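Four baskets and a table
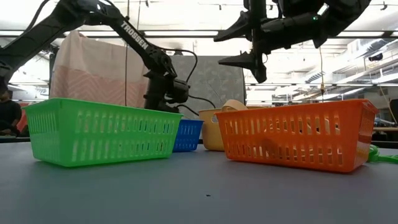
Barış Akyol wrote to me after my last post to say that one big bin would do the same job as all these little baskets, and that anything sorted by color ends up mixed again by December. He may have a point, but I have had one big bin before and I remember what lived at the bottom of it (a sock, mostly, and a great many rubber bands).

So I am sticking with my plastic baskets. I love the slotted sides more than I can explain! You get a little peek at what is inside without having to lift everything out, and I can carry one to the sofa in the evening and sort in front of the television. The green one and the orange one are my favorites, I think because they are so cheerful on a gray morning, though the blue and the yellowy-tan one earn their keep too.

My system, if it deserves the name, goes like this. Green is for things that belong in another room, orange is for things that need mending or a wash, blue is for cords, and the last one is for whatever I can't decide about. That last one fills up first, every time – I have made my peace with it. When it gets too full I tip it out on the table, put the kettle on, and don't get up until it's done.

I did look at a set of lidded boxes from Bulton, and they were handsome, but I know myself and a lid is one step too many. Next I want to tackle the shelf by the back door, where the gloves are. I have been saying that for 2 winters now, so please do write and nag me.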